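CHORE READINESS CHECKLIST, TWO-ARM TABLE CELL
Traltbridge site, January 21, 2024
Form owner: Nic Giolla
Marks: P = pass, F = fail, C = pass with comment

Scope: can the arms be left to put away cups, pack bins and tidy a tabletop while people work in the same room. The short answer is at item 14. The long answer has been going on since July.

PART A. ARMS AND GRIPPERS

1. Emergency stop within reach of the operator's seat. P
2. Fingers open and close fully, no grinding. P
3. Cable slack checked at both ends of travel. C
Comment: Enough slack. Possibly enough for a third arm.
4. Grip force limited for thin plastic. C
Comment: Limit holds at the lower setting. At the higher one the cup becomes a different shape of cup. Leave at lower setting and tape over the dial.
5. Handover of a cup between grippers. F
Comment: Went through 40 attempts. The arms are very polite and neither wants to be the one who lets go. A toddler would pass this item and then throw the cup, which we would also have to log.

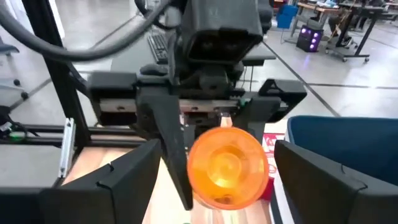
Item 5. Orange cup at the second gripper, table side.

6. Rail wiped down, no grit. P
7. Firmware matches the Cesov release sheet. C
Comment: It matches the sheet. The sheet does not match the other sheet.

PART B. WORK ITEMS

8. No glass, blades or liquids in the chore set. P
9. Rigid containers free of cracks and sharp edges. P
10. Small containers closed before handling. P
Comment: Child-resistant caps remain robot-resistant. Filed under good news.
11. Soft goods suitable for unattended handling. F
Comment: Folding a tote bag is a chore most adults do without looking, usually while talking. Our best run took 575 seconds and the result could be called folded by someone who liked us. Straps are the main snag hazard. Keep a hand near the stop whenever a strap is in play. 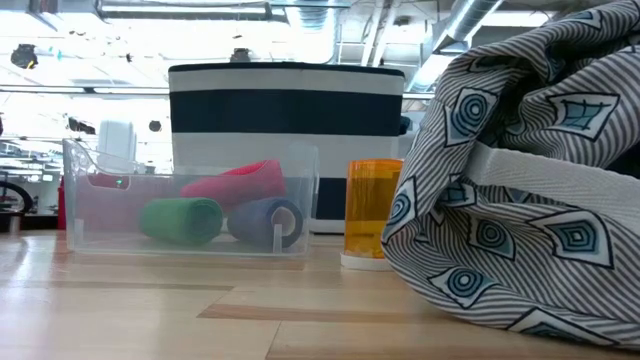

Items 9 to 11. Clear bin with rolls, striped box, pill bottle, patterned bag.

12. Bin packing, rolls in and out. C
Comment: Best result of the day. See-through walls still bother the depth reading, so the gripper sometimes reaches for a roll by way of the plastic. Slow the approach and it copes.

PART C. ROOM AND PEOPLE

13. Floor cords taped or routed clear of chairs. F
Comment: Same finding as last visit. Same cords.
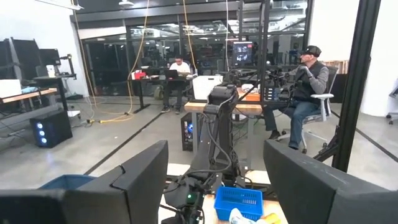 14. Cell may run with no operator present. F
Comment: No. Every chore that passed did so with a person in the loop, and a person in the loop could have tidied the table before lunch. The Brundov target is 200 chores in a row without help. We have not reached a number worth writing down.
15. Operator seated clear of arm reach. P
16. Operator breaks logged. C
Comment: Logged in pencil. Legible in places.

ACTIONS

Cords: tape down before next session.
Item 5: repeat with slower release.
Item 11: withdraw bags from unattended trials.
Gripper pads: replace at 2,000 cycles, or sooner if they squeak.
Next inspection: after the cords.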